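Search forum posts Go
15 replies -- 204 views

vadi70
Do you rinse dishes before the dishwasher? Our water bill went up in July and I want to cut back. I scrape everything and stopped rinsing. No complaints so far.
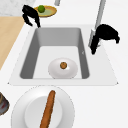

Parviz Babaei
Scraping is fine for plates. Oatmeal bowls need a rinse or they come out crusty.

pirkis
Disagree. Run it the same night and oatmeal comes off. Check your filter.

vadi70
Filter was filthy -- cleaning it tonight.

Last updated 9:40 pm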